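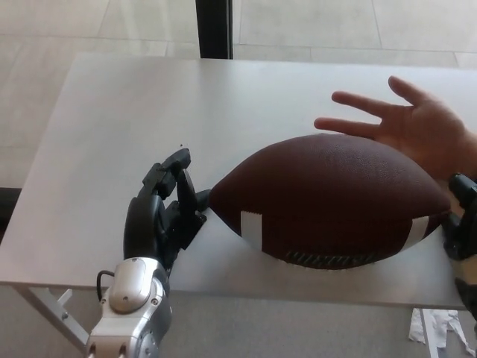
According to Joris De Bruijn, a ball you keep indoors has stopped being a ball and become an ornament with ambitions, and he would sooner own a vase. I have heard him on the subject more than once, usually while he is holding mine.

It is an American football, dark brown, with two white stripes, and it lives in a flat in Itton, where no one has ever played the game. I bought it second-hand on a Sunday from a man in Wesel who had three of them in a crate and wanted to be rid of the lot. I took one. My partner considers this restraint.

The attraction is mostly leather. A round ball is a friendly object but there isn't much to look at once you have been all the way round it. This one has ends. It has a pebbled skin, somewhere between a good satchel and a cold toad, and a row of laces that your fingers go to before you have decided to pick the thing up. Visitors who claim no interest in sport will sit with it in their laps through an entire dinner, running a thumb along the stitches. One of them took it to the bathroom.

Putting it down is another matter. The shape was designed for flight and has no opinion about furniture. On its side, on a flat table, it will rest quite peaceably until someone brushes a tip, when it swings round and makes for the sugar bowl. Stood on end it lasts as long as you are holding it. There are stands, naturally. Hevel makes one in bent wire that looks like an egg cup for a dinosaur, and a shop in Bragança sent me a leather ring which was handsome, smelled of fish and cost more than the ball. I use neither. A rolled tea towel does the job.

Care is simple and people make it complicated. Wipe it with a barely damp cloth, let it dry well away from the radiator, and brush the grain with something soft. An old shoe brush is fine if it hasn't met black polish. I condition mine twice a year and regret it each time, as it goes slippery for a week. Keep the pump needle moist when it goes into the valve. I learned this by not doing it.

As for throwing, the received wisdom is fingers on the laces, thumb underneath, and let it roll off the hand. In the hallway I can manage five good ones in a row before the coats get involved. De Bruijn, who despises the whole business, throws a perfect spiral first time, hands the ball back and asks whether there is any more coffee.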